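4.3 Checking the two arms in the kitchen model

Before you power the real arms, you must run the check in the simulator. Do it also after every change of the wrist parts. The settings file is for the Gramalel arm kit, version 7.

1. Close all other programs on the workshop computer.
2. Start the simulator and load the kitchen model with the name Brasby.
3. Set the view to the body camera. The horizon can stand very tilted in this view, and for this check you do not need to correct it.
4. Press Home and wait until both arms stop.

Note: The first loading takes 19 seconds or more. Do not click again during this time. 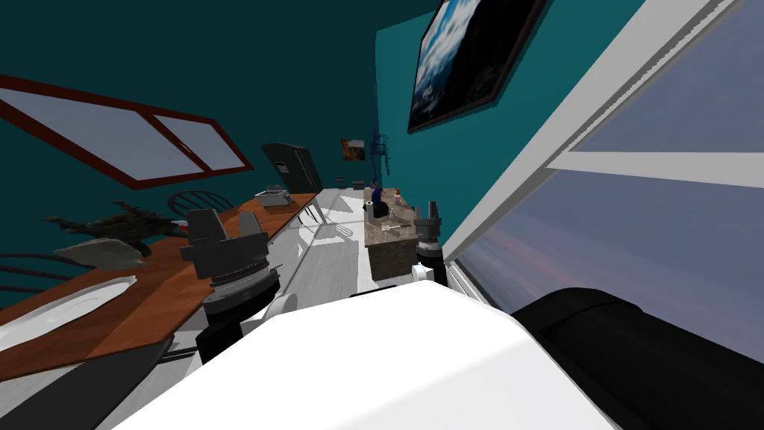
Triltent Home Robotics Club, Arms and Grippers Team

5. Compare your screen with the picture. Both black grippers must stand upright, one on each side of the white body, with the fingers at the top. The left one leans a little to the left.
6. If one gripper points to the floor, stop the program. Open the joint table and look at the wrist offset. The value for the left wrist is 538, for the right wrist 3,340.
7. Save the table and repeat from step 4.

CAUTION: Never copy the joint table to the real arms while the motor power is on. The arms can jump to the new position at once.

The whisk on the floor beside the island belongs to the pick-up exercise in section 4.5. Please leave it where it is.

For questions about the offsets, write to Cristóvão Bragança on the club list and attach your joint table.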